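3.2 Arm and head calibration of the simulated cell

The cell described in this section is the simulated copy of the two-armed robot that we use for all policy training before anything is tried on hardware. It was built by So-yul Baek from the manufacturer's geometry files and has since been changed many times, mostly in small ways. Because later results depend on how well the copy is kept, we give the set-up and the upkeep in more detail than is usual.

The robot model has two arms, each ending in a parallel gripper, mounted on a single body. The head camera is fixed to a short neck with two joints, pan and tilt. Both arms are driven by joint position targets, and the grippers take a single opening value. The physics engine, which we call Wava, runs at a fixed step and is restarted from a saved state at the beginning of every episode. The saved state holds joint angles, object poses, and the random seed for textures. It does not hold contact forces, so the first 13 steps after a restart are thrown away while the contacts settle.

Rooms are produced by a separate program, Zonness, which places walls, floor tiles, furniture and small props from a library of 606 assets. Wall and floor surfaces are drawn independently of the furniture. We do not try to make the rooms tasteful or even likely. A strongly colored, rough wall next to a plain one is a normal result and is kept, as long as the robot can stand in the room without its body touching anything at the start of the episode.

Three faults came up often enough that we now check for them before each batch of training runs. The first is drift between the arm as the controller sees it and the arm as it is drawn. The renderer reads link poses from a copy of the kinematic tree, and if someone edits a joint offset in one file and forgets the other, the drawn arm will be slightly wrong while every number in the log looks fine. The check is to command both arms to a raised pose with the forearms in view of the head camera, render one image, and compare the outline of each link against a stored outline for that pose.
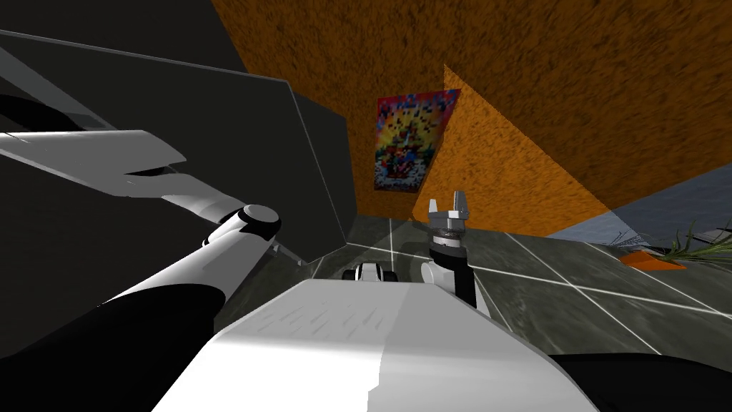 The comparison is done per link and the worst link is reported. A difference of over 2 pixels at the wrist stops the batch. In most cases the cause was a wrist offset that had been updated after a change of gripper and not copied across. We considered merging the two files into one, but the renderer and the controller use different conventions for the zero angle of the forearm joint, and an earlier attempt to convert between them on loading made the fault harder to find. The two files are therefore kept apart, and a short script refuses to start if their dates differ.

The second fault concerns the neck. A tilted or rolled camera view is acceptable, and we include such views on purpose, but the camera pose written to the log must match the one used for rendering. During early runs the log was written before the neck joints had been stepped, so that each image was paired with the camera pose of the step before. With the neck still, this made no difference. With the neck moving, the policy learned to reach slightly behind the target. The order of the two calls was changed, and the calibration pose is now rendered once at rest and once in the middle of a neck motion.

The third fault is in the gripper fingers. Each finger is a separate body joined to the palm by a sliding joint, and the two are tied together by a constraint. When the constraint is too soft, one finger leads the other as the gripper closes and small objects are pushed sideways before they are held. When it is too stiff, the solver needs more steps and the fingers can shake while they stand slightly open with no load. We set the stiffness by hand. The test is 100 open and close cycles in free space, followed by the same number with a small block between the fingers. Any cycle in which the finger positions disagree by more than the set limit is saved and played back.

Playback is handled by Choo, our log viewer, which steps through an episode at any speed and can draw the collision shapes over the visible ones. Most of the faults listed here were first noticed in the viewer, and the automatic checks were written afterward. The collision shapes of the forearms are simpler than the drawn ones and a little larger. For this reason an arm may stop short of a cabinet or panel while a gap can still be seen between them. We left this as it is, since the real arms are run with a similar margin.

Upkeep follows a fixed order. After any change to the robot files, the outline check is run first, then the neck check, then the gripper cycles. Changes to the room library need only the start-pose test, in which the robot is placed in every new room and stepped with the motors holding. Rooms in which the body moves during this test are removed from the library. The stored outlines are rendered again only when a part of the robot has been replaced on purpose, and the old set is kept under the name of the site where it was made, so that results from the Uvthorpe runs can still be reproduced with the files that were current then.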